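Curkby Neighbors Help Board
Home | Travel | Health | House & Yard | Log in

Bringing our own medicine on a long trip – what do I pack, and how?

Posted by Sturnberg
14 shares

My husband and I are going away in September to stay with our daughter, who has been teaching overseas for 2 years now, and I'm getting myself in a twist over the medicine bag. We both take daily tablets, and I like having something for headaches and upset stomachs too. Last time I tipped everything into one of those weekly pill organizers and fretted the whole flight. Do I need to keep all the boxes? They take up so much room! And is it silly to bring things we could buy once we get there?

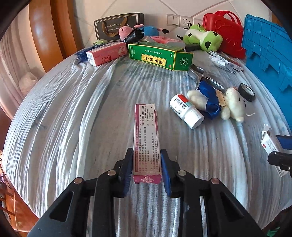 Inik
348 helpful votes

Not silly at all, and please do keep the boxes, at least for anything prescribed. I pack for my mother as well as myself, so I've had plenty of practice. The box has the name and strength on it, and if you ever need a pharmacist's help, that's the first thing they'll want to see. I lay it all out on the bed the night before and check it against a written list, which goes in my purse with a copy of each prescription.

The everyday bits are where I'd relax. A box of ibuprofen and a pack of alcohol wipes are easy enough to find in most places, though the label may be in a language you can't read.
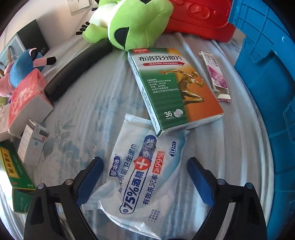 Ask your daughter to write the English name on anything she buys for you, with the dose, in big letters. Mine did this for me with a marker and it saved a lot of squinting at 2 in the morning. Do check the rules for the country you're visiting before you go, too – some ordinary cold remedies aren't allowed everywhere. And carry 7 extra days of your daily tablets in case of delays.

Damasceno
30 helpful votes

Carry-on, always. Never the checked bag.

Comments (3)

Sturnberg: Thank you both so much, list is started and on the fridge!

Inik: Lovely – have a wonderful visit, and hug that daughter.

Curkby reader: What about eye drops, do those count as liquids?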